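The toy library in Drotbridge keeps its play food in clear plastic bags, on two shelves behind the checkout desk. There are 183 sets in all, and the woman who runs the collection has packed most of them herself at one time or another.

She started with boxes. "They looked nice on the shelf, but people couldn't see what was in them," she said. "A parent would open four lids to find the vegetables, and then the lids went back on the wrong boxes."

The switch to bags came in February, when the library moved into the old Mayrhofer shoe store. The new room has less shelf space, and a bag can be squeezed into a gap that a box won't fit. She bought a case of 500 and expects it to last a few years.

Packing a set takes her five minutes. Everything is washed in the sink first and left on a towel overnight. The heavy pieces go in the bottom, and bread slices and anything flat are slid down the side.
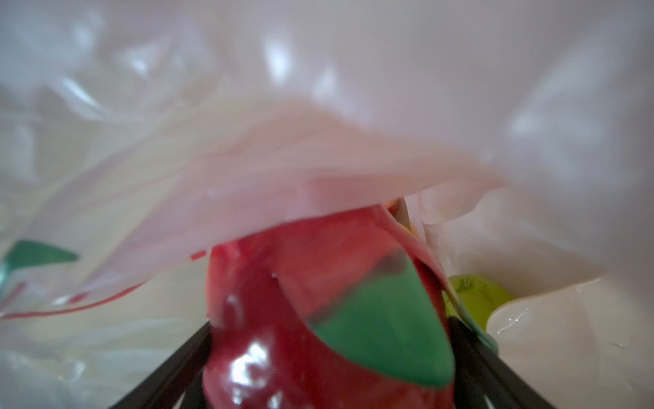
"Fruit is the easy part," she said. "It's smooth, so it slides in and you can push the air out after. Toy pans are the ones that tear the bag. I wrap the handles in a dishcloth now."

Each bag gets a card with the set number and a list of the contents. Set 701 is the one families ask for most — a market stall with a cloth awning and two bags of produce to go with it. It came from Wirkano, a preschool that closed, and some of the pieces have been replaced since then.

Missing pieces don't bother her much. The library used to charge for them but dropped the fee after the move. "A plastic carrot turns up under somebody's couch and they bring it back six months later," she said. "I have a drawer for those."

She does want the bags returned. A few borrowers throw them out and bring the food back in a grocery sack, and then the card is usually gone too.

A second branch is planned in Prenent, in a room beside the laundromat. It will open with a small part of the collection, mostly puzzles and play food. She has already set aside the bags for it under the desk, and she still has the cards to write.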